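**Two-arm tray clearing: how do you score a trial that goes half right?**

*Asked by giltside_bench, 7/28/18*

I've inherited the evaluation half of a bimanual manipulation study and I'm stuck on something that sounds like it ought to be in a textbook. It may be. I haven't found the textbook.

The task is table tidying. Two arms, one black tray, some small containers, and a learned policy that is meant to move particular containers on or off the tray on request. We have 252 recorded trials from the Giltside bench. The method we were handed (the Borkowska protocol, for those who've suffered it) gives each trial a 1 or a 0. Either the final layout matches the target or it doesn't.

By that measure the policy passes 154 of them, and everybody is pleased. Then I sat down and looked at what the zeros contain. A zero can be an arm that never left its starting pose, or it can be a trial where every container but one ended up where it should. Our result table treats these as the same event. I don't think they are, and I'm the one who has to stand next to the poster.

One of the layouts, so we're all talking about the same sort of thing: 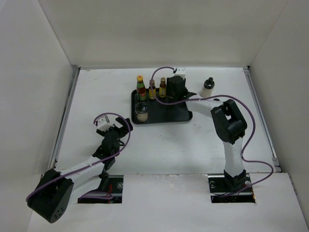 ### What I've tried

- **Partial credit per container.** Reasonable until a container gets moved twice, or gets nudged in passing by the other arm's cable. Does a nudge count? I've changed my mind on this since May and then changed it back.
- **Distance to target.** Gives lovely smooth curves. Also gives a good mark to a bottle lying on its side very close to the right spot.
- **Two people marking from stills.** We disagreed on 13 trials, and most of those arguments were over what "on the tray" means.

There's a further wrinkle with lids and caps. The protocol was written as if a container were one solid lump. Some layouts have small round parts on the table as well, and the scoring sheet has no column for them:
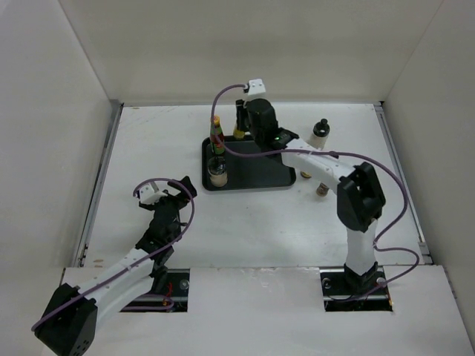 *Bare table to the right of the tray: white bottle with the black cap at the back, small round brown cap and short brown cylinder nearer the front.*

So: is there a sane way to report this without inventing a metric that only our lab understands? I'd like to keep the 1/0 number for comparison with older results. I'd also like it to stop being the only number.

---

**sesbridge_tom_thumb**

Just run more trials. With enough of them it averages out.

> *giltside_bench:* It averages out to a very precise version of the wrong number, but thank you.

---

**usska_rig**

We went through this on the Usska rig and came out the other side, somewhat older. What we do now:

1. Keep the strict pass rate, and put it first. Reviewers look for it and get twitchy if it's in an appendix.
2. Split the task into stages before anyone looks at the data. Ours are reach, grasp, lift, place, release. Each trial gets the furthest stage it completed, per container. Report how many trials stop at each stage.
3. Write down what "on the tray" means in one sentence. Ours is "base fully inside the rim, upright, nothing holding it". You'll hate your sentence within a week. Keep it anyway, and don't tweak it halfway through marking.
4. Treat disturbance separately. If a container that wasn't part of the request has shifted by more than its own width, tick a box. Don't subtract it from the score. Cable nudges go in the same box, which should save you a third change of mind.
5. For caps and lids, list every loose part as its own object, with its own start position and its own target. Yes, the sheet gets longer.

The stage breakdown told us more than the pass rate ever did. Most of our failures were at release: the fingers opened a touch early and the thing fell over in sight of home. The fix was in the gripper timing, and we'd spent weeks blaming the vision side.

On your 13 disagreements: don't quietly settle them and move on. Report them. If two people who know the rig can't agree, readers should hear about it. Get a third person to mark those trials without seeing your notes, and publish all three marks.

One warning. Stills are fine for the final layout but hopeless for the middle stages. A gripper hovering above a bottle could be on its way in or on its way out, and a single still won't tell you which. Mark stages from the joint logs or the video.

---

**plate_of_bearings**

Agree with usska_rig apart from step 4. I'd subtract. If I ask for the jar and the machine also shoves the sauce across the tray, I don't consider that full marks with a footnote. My kids get no such leniency.

Also check whether the older Borkowska numbers used the same tray. Ours came with a higher rim and the place stage got mysteriously worse. It took us two months to measure the rim.

> *giltside_bench:* Just measured ours. I'd rather not discuss it. Going with the stages, disturbance in a separate column, and anyone who wants to subtract it can do so at home.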